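The Case for Covering the Table

When I moved into my first apartment, I ate off a bare table for 2 years. It seemed like the grown-up choice. Every catalog that came through the mail slot showed bare tables, with a bowl of lemons on them and nothing else. A tablecloth was something my grandmother had, along with a drawer full of them, ironed and folded in thirds.

I have since come around to my grandmother's side, and I think more people should.

The main argument against tablecloths is laundry. It's a fair one. A cloth for a table that seats 6 takes up a good part of a wash load and doesn't dry quickly on a rack. But people who say this usually own placemats, and placemats have to be washed too, or wiped, and they collect crumbs along the stitching. They also leave the middle of the table uncovered, where the serving dishes go and most of the spilling happens.

The second argument is that a nice table ought to be seen. I bought mine from a shop in Trekstead that has since closed, and I do like looking at it. I also like it without rings on it. Having a table sanded and refinished can cost more than the table did. I was quoted a price by a workshop in Ibarra that I won't repeat here. A cloth from the market cost me less than dinner out.

Then there is noise. A bare table in a room with a hard floor is loud. Plates clack, forks ring, and a child with a spoon can end a conversation. Put a cloth down, with a pad under it if you have one, and the room changes. Restaurants used to know this. Many of the newer ones have gone to bare wood and concrete, and you have to lean in to hear the person across from you.

I don't think the cloth needs to be fancy. The white damask kind scared a lot of people off, and I understand why. Once it has a wine stain, it goes in the drawer for good. A printed cotton cloth is better for daily use. Checks, stripes and grids all do well, because the eye has something to follow and doesn't go straight to the gravy spot. I have two from a brand called Storneo and one heavier one from Pristis, and the Storneo ones get used more – they dry overnight.

Nor does it have to be ironed. This is where I part ways with my grandmother. She would not have put a wrinkled cloth in front of company. I do it all the time. A cloth that goes on straight from the rack has creases in it, and by the second day they have mostly given up. Crumbs gather in the folds, so you take it outside and shake it.

The bare table is meant to look relaxed, but it makes people careful. They ask for coasters. They lift their glasses and check underneath. With a cloth down, they put their elbows on the table and reach for the bread.

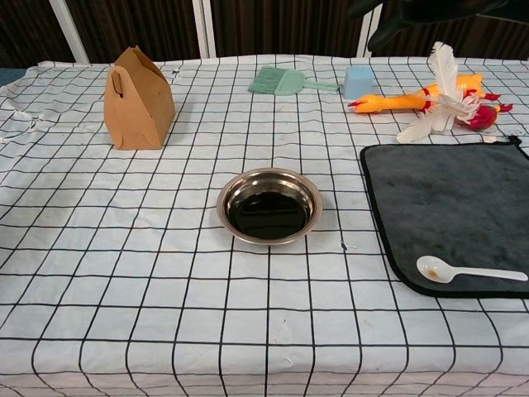

Does a tablecloth need a pad underneath?

Only if you want to cut down on noise or protect the finish from hot dishes. For everyday meals a cotton cloth on its own is fine, with a trivet under anything that comes off the stove.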